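Handgeführte Greifer: Relativpose links/rechts driftet, Policy verfehlt den Deckel
Gefragt von Valter Forsberg
Schlagworte: Imitationslernen, Marker-Tracking, bimanuell

Wir nehmen zweihändige Demonstrationen mit handgeführten Greifern auf, ohne Roboterarm. Die Trajektorien kommen aus visuell-inertialer Odometrie, pro Greifer getrennt. Jeder Greifer trägt zusätzlich quadratische Schwarzweiß-Marker.
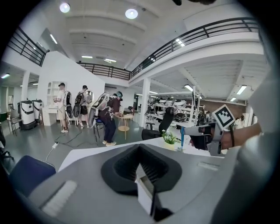 Der Datensatz umfasst 2.807 Episoden. Nach dem Filtern auf Trackingverlust bleiben genug übrig, aber bei 244 Episoden springt die Relativpose zwischen links und rechts um mehrere Zentimeter. Die Einzeltrajektorien sehen dabei glatt aus. Trainiert wird eine Diffusion-Policy mit relativen Aktionen. Einhändige Aufgaben laufen, beim Öffnen einer flachen Schachtel greift die zweite Hand daneben. Liegt das an der Odometrie oder an der Aktionsdarstellung? Die Zeitstempel beider Greifer werden per Software abgeglichen.

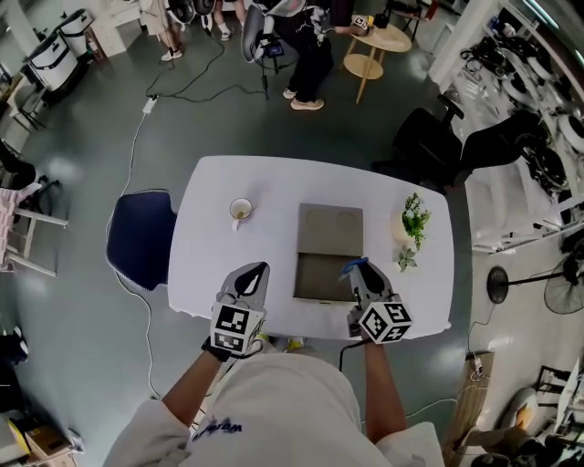

Leena Heiskanen
Vermutlich an keinem von beiden allein. Zwei unabhängige Odometrien haben kein gemeinsames Koordinatensystem, solange man sie nicht gegen dieselbe Karte relokalisiert. Eine anfängliche Ausrichtung reicht für kurze Episoden, danach driften beide Systeme getrennt – und die Relativpose summiert beide Fehler. Vorgehen:
Zuerst die Kopfkamera intrinsisch neu kalibrieren. Dann die Relativpose aus den Markern berechnen, sobald beide Würfel im Bild sind, und als Zwangsbedingung in den Posengraphen geben. Bei flachem Blickwinkel auf einen Einzelmarker die Messung verwerfen, dort kippt die Lösung gern um.
Zeitversatz getrennt prüfen: beide Greifer starr verbinden, schütteln, Winkelgeschwindigkeiten kreuzkorrelieren. Bei uns waren die Sprünge danach weg, die Erfolgsrate stieg aber erst, als die Relativpose der Hände auch als Eingabe in die Policy ging.

Kauko Karppinen
Einfach mehr Daten aufnehmen. Unter 1.000 Episoden pro Aufgabe hat bei uns nichts funktioniert.

Lauri Ruotsalainen
Mehr Daten mit demselben Fehler helfen hier wenig. Nimm 200 saubere Episoden und trainiere nur damit. Greift die zweite Hand immer noch daneben, ist es die Aktionsdarstellung oder die Latenz bei der Ausführung.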